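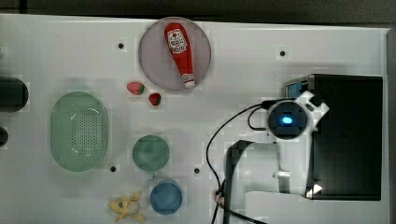
Pre-Event Equipment Check: Sevanora Ballroom, August

Go through this before doors. Mark OK, FIX or N/A and write a comment for anything that isn't OK.

Power
Main feed labeled at panel: OK
Lighting and audio on separate circuits: OK
Cable ramps across service door: FIX. One ramp short. Zaugg is sending a spare with the second truck.
Extension cords free of cuts and tape repairs: FIX. 2 cords pulled and tagged. Do not put them back in the trunk.

Rigging
Safety cables on every fixture: OK
Truss load under the posted 300 lb per point: OK. Heaviest point is over the lectern.
Projector mount tight: OK. Checked again after focus.
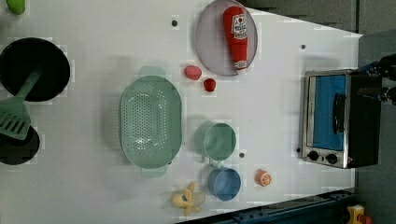
Disteck Event Services, Show Safety Team

Audio and video
Speaker stands locked and sandbagged: OK
Wireless mics, fresh batteries: OK. Handhelds only. Lavaliers get theirs at 4:30.
Projector vents clear: FIX. Drape was touching the intake. Moved back and clipped.
Haze machine: N/A. Venue does not allow it.

Room
Exit signs visible from all seats: OK
Center aisle at least 60 inches: OK
Stage stairs, rail and glow tape: FIX. Rail is loose on stage left. Crew to tighten before rehearsal.
Extinguisher at front of house: OK
Room temperature: Climeck unit behind stage is loud. Ask the venue to run it on low during speeches.

Recheck all FIX items 90 minutes before doors. Stage stairs stay closed until the rail is signed off.

Checked by: Cyrill Zürcher

Last updated: August
This site uses cookies. Accept | Settings
© Disteck Event Services | Contact | Back to top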